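Throw pillow

A throw pillow is a small decorative cushion placed on a sofa, armchair, bed or bench. It differs from a bed pillow in size, in the sturdier fabric of its cover and in its use, which is mostly ornamental, although many people also lean on one for back support. The terms scatter cushion and accent pillow are used for the same object.

Construction

Most throw pillows have two parts, an outer cover and an insert. The cover is sewn from two panels joined on all sides, with an opening along one edge. The opening may be closed with a zipper, buttons, a flap or hand stitching. The insert is a plain fabric bag holding the filling, commonly polyester fiber, feathers, down or foam. Inserts are often bought slightly larger than the cover so that the corners fill out. A cover 16 inches square, for example, may be paired with an insert 2 inches wider.

Covers with piping have a cord sewn into the seam. Knife-edge covers have no cord and come to a plain seam at the sides.

Fabrics

Smooth cotton, linen, velvet and woven upholstery cloth are all used. Textured weaves are popular in solid colors, where a raised pattern of small nubs gives the surface a lighter and a darker tone of the same shade. Blues and greens of this kind are often sold as teal or seafoam.

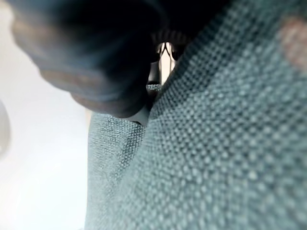 Loose or raised weaves can snag on jewelry and pet claws. A snagged loop is normally worked back to the reverse side with a blunt needle. Cutting it may open the weave.

Placement

On a sofa, a throw pillow is usually set upright against the backrest, either flat on its lower edge or turned to stand on one corner. Placing it near an armrest leaves the middle of the seat free. Sofas with deep seats may hold two rows, with the larger pillows behind.

Leather sofas present a particular difficulty, as smooth covers tend to slide on them. A textured cover grips better. Contrast is also a common consideration: a cream or beige sofa with channel stitching already has a strong pattern of lines, and a single plain pillow in a darker color is a frequent choice.

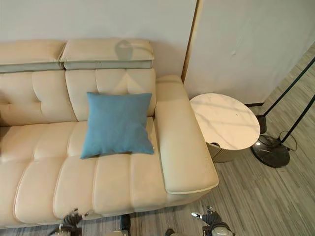

Sofas with adjustable headrests are generally given fewer pillows, and these are kept low enough to stay clear of the moving section. The Kneževič catalog of sofa accessories, issued in Clarkby, lists its 801 cover in a square size only and advises one pillow for each end of a two-seat sofa.

Care

Removable covers are washed according to the label, closed and turned inside out. Feather inserts are shaken by hand to restore their shape. Fiber inserts flatten with use and are replaced when they no longer recover. Foam is not machine washed and is wiped clean and dried flat.

Light-colored leather can pick up dye from new, dark covers. Makers such as Zuretti recommend washing a deeply dyed cover once before use and moving the pillow from time to time.

See also

Bolster
Slipcover
Upholstery

Page last edited 25/11/2023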